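Mistville Seeks Residents for Water and Sewer Rate Advisory Panel
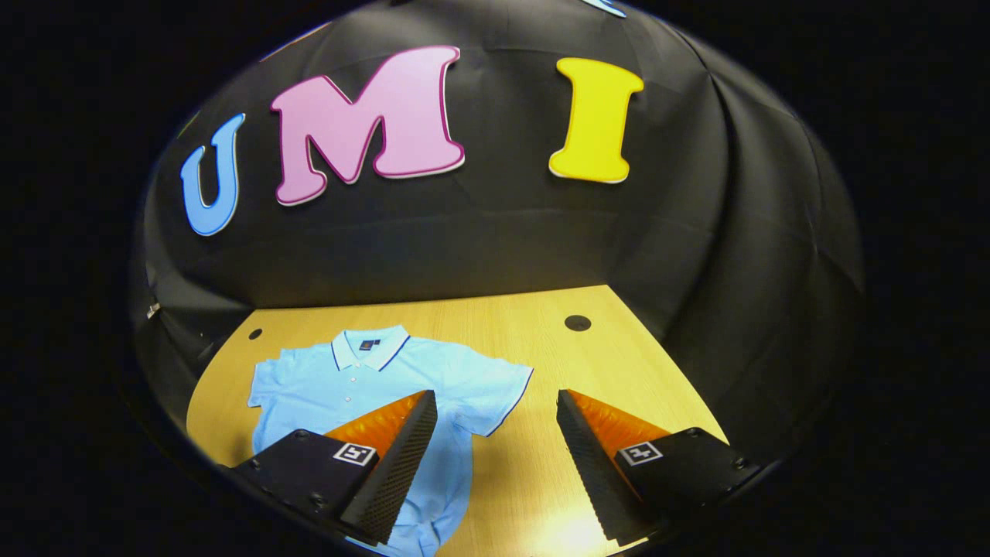
Page last changed: 5 March 2026

The Town of Mistville is taking applications for five seats on its Water and Sewer Rate Advisory Panel. The panel will review the proposed rate changes before the town council votes on them in November.

Under the current proposal, the base charge for a single-family home would go up by $8 a month. The town has received 131 written comments on the plan so far, most of them from the Groltside neighborhood, where the older mains are due to be replaced first. Copies of the comments are at the clerk's office.

Panel members will read the draft rate study, attend evening meetings at Town Hall and help write a short report to the council. The panel gives advice only. It does not set rates or handle billing complaints.

Who can apply

Applicants must be 18 or older and must live in Mistville or own a business with a town water account. Two seats are held for Groltside residents and one for a small business owner. Renters may apply even if the water account is in the landlord's name. Town employees and members of their households are not eligible.

No background in finance or utilities is needed. Members should be comfortable reading tables and budget pages – staff will go over the rate study at the first meeting.

Seats are unpaid. Mileage is not covered, but parking in the Poson Street lot is free on meeting nights.

How to apply

Pick up a form at the clerk's office, Town Hall, 193 Nwachukwu Avenue, or ask for one by mail. Return it with a letter of no more than one page saying why you want to serve and whether you have sat on a town board before. Forms may also be left in the payment drop box by the side door.

Questions about the panel go to Mirjam Hermans, deputy town clerk, at the same address. Applications will be accepted until all seats are filled.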